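Ticket: Scale labels print blank after every seventh label
Product: Stemside label module, shop counter version
Opened by: Yaowalak Bunnag, Kurley refill shop
Status: Open, waiting for customer
Opened: 10/04/2026

Yaowalak Bunnag wrote:

Good morning. We use Stemside for printing the price labels at our refill counter. Since the last update we have a problem which I will try to describe exactly.

When I print a batch of labels, the first 7 come out correctly, with the name, the weight and the price. The next one is blank. Then the printing continues, but each text is moved down by half a label, so the price stands on the gap and the name is missing. If I open and close the cover of the printer, it is correct again for the next 7.

What I have tried until now:

Turned off the printer and the till, waited two minutes, turned both on. No change.
Changed the roll for a new one from the same box. No change.
Cleaned the sensor with a dry cloth. No change.
Printed the test page from the printer itself, without Stemside. The test page is good, also when I print it 14 times one after another.

From the last point I suppose that the printer is healthy and the fault is in the template, but I am not sure of it.

Wenceslao Ventura (support) wrote:

Thank you for the clear list. Please open Settings, then Labels, and tell me which height is written there and whether "Gap between labels" is ticked. Please also send the name of the template you use for the lids. The round template and the straight one behave differently.

Yaowalak Bunnag wrote:

Height is 100 mm, which surprised me, as our labels are much smaller. I did not change this value myself. "Gap between labels" is not ticked. The template is called Lid round 2. I ticked the gap and saved, but after I close the window the tick is gone again. I tried this as administrator also, with the same result.

The lid is of plastic, yellow-green and translucent, with raised rings, and the label must sit inside the rings. For this reason I cannot simply use the larger straight label.

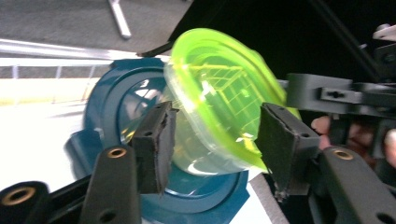 Wenceslao Ventura replied that the round template should be kept, and that the lost tick was the more useful clue: the update had put the old templates in a protected folder, so every change was accepted on the screen and then thrown away. He asked her to make a copy of Lid round 2 under a new name, correct the height in the copy and tick the gap there.

Yaowalak Bunnag wrote:

I made the copy and named it Kurley lid. The tick stays now, also after a restart. I printed one full batch and there was no blank label, and the text stands in the middle.

One question remains. The second till still shows only the old template in its list. Must I make the copy there again, or will it arrive by itself?

Wenceslao Ventura (support) wrote:

It should arrive with the nightly synchronisation. If the new name is not in the list tomorrow, please press "Fetch templates" on the second till and send me the message that appears. I leave the ticket open until then.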